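Linha de Paiva à espera de obras: "o comboio anda, mas anda devagar"

Entrevista a Tihomir Angelovski, engenheiro de via 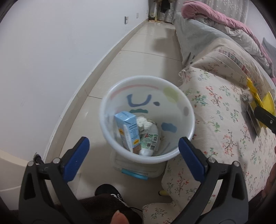
A ligação entre Paiva e Grusov tem 17 troços com limite de velocidade reduzido. Tihomir Angelovski, que trabalhou na manutenção da linha até julho, diz que a lista cresceu todos os anos desde que entrou. "Quando se põe um limite, é suposto ser provisório. Alguns já lá estavam quando cheguei e ficaram depois de eu sair."

O plano de renovação prevê a substituição de 3.475 travessas entre Paiva e o apeadeiro de Hernance. Angelovski considera o número curto. "Chega para o que está pior. O balastro também precisa de ser limpo e isso ficou para uma segunda fase, sem data."

Sobre as mercadorias, é mais direto. O terminal de Reltport recebeu 261 composições no ano passado e a maior parte da carga da zona segue por estrada. "Um cliente que precisa de hora certa não pode esperar num desvio. Falei com transportadores que queriam voltar ao comboio e desistiram por causa dos horários."

Perguntado se o investimento devia ir primeiro para os passageiros, responde que a via é a mesma. "Se se arranja a via, ganham os dois. O que falta são desvios mais compridos, para os cruzamentos."

A equipa de manutenção perdeu gente e parte do trabalho passou para empreiteiros. Angelovski não é contra, mas quer os contratos mais longos. "Uma equipa leva tempo a conhecer a linha. Quando já sabe onde a água se junta, acaba o contrato e vem outra."

A segunda fase continua em estudo.

2 de fevereiro de 2025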